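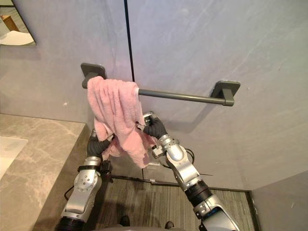

Home | Stories | Reviews | Archive | About

The Thirty-Night Trial
7 January 2018, by the Night Desk

The Rivico came with a thirty-night trial, and I want it on record that I meant to send it back on the second night.

I review things for a living. Kettles, mostly. I have written 1,463 words on a kettle, and was asked for more. So when Farell offered me a month with their household model, two arms and a pair of black hands on a gray base, my editor told me to treat it like a kettle. Did it do the job, did it look nice, would I pay for it.

The job, according to the brochure, was "the small order of the home." There were 300 tasks on the list. I went down it with a pencil and crossed out the ones that didn't apply to me, such as wine service and anything with a piano. That left towels, socks, the dishwasher and a section called Light Reassurance, which cost extra.

I started with towels. My bathroom had been redone in August by a firm named Deschamps, who charged me for marble and gray panels and a towel bar the color of a rain cloud, and I had repaid them by leaving every towel I owned on the floor. The Rivico rolled in, took in the situation and picked up the pink one.

It hung the towel the way a man hangs a towel when he is late. Then it reached up with both hands and went at it again. A pull here, a pinch there. It let go, considered, and took hold of the thing once more from underneath. I stood in the doorway with my coffee and watched a machine with a list price higher than my car's fuss over a piece of terry cloth for eleven minutes.

"Is it good?" it asked.

Nothing in the manual had mentioned this. I checked later. Under Voice Prompts it listed "Task complete," "Obstacle detected" and "Please move your pet."

"It's a towel," I said.

"Is it a good towel?"

I told it that the towel was fine. It went back to work on the left side.

I called the help line, where a pleasant recording told me I was a valued member of the Farell family and that my wait was short. When a human came on, I explained that my unit seemed to have standards. She asked whether I had bought Light Reassurance. I said no, I had crossed it out. There was a pause, and the sound of typing.

"It goes both ways, that package," she said. "Some units come with a need for it. You can supply it yourself, or we can do it from here for a monthly fee."

"You'd tell it the towel is good."

"We have people for that, yes."

I said I would handle it in-house.

So for the first week I followed the Rivico from room to room and praised it. Nice socks. Great fork work. It never seemed pleased, exactly, but it would lower its hands a little and move along. By the second week it had the towels down to four minutes. By the third it had stopped asking, and I found I was still saying it. I said it to the Rivico and then, by accident, to the woman at the dry cleaner's, who looked at me for a while and knocked two dollars off a coat.

For fairness I also tried the competition. The Gosari is cheaper and faster and hangs a towel in nine seconds, dead straight, edges matched. It never said a word beyond "Task complete." I had it for a weekend. On Sunday evening I used one of its towels, put it back crooked, and heard the Gosari come down the hall behind me and fix it before I had left the room. I boxed it up that night.

My editor wanted a score out of ten and 2,000 words. I gave her the words. She pointed out that most of them were about the pink towel, that I had not tested the dishwasher function at all, and that "it tries" was not a rating.

On night thirty a man from Farell came with a van and a form. The unit was due back unless I cared to keep it at the reviewer's price, $3,458, delivery already included – he said this as if he were handing me a present. I told him I needed a minute and went down the hall.

The Rivico was in the bathroom. It had the pink towel bunched up over the left end of the bar, lumpy as a sack, one corner trailing, both hands working away beneath it. It was, I am sorry to say, the worst I had ever seen it done. It must have heard the van.

"Is it good?" it asked.

I looked at the towel for longer than a towel needs.

"Try the left side," I said, and went to find my checkbook.

Last updated: four days after first posting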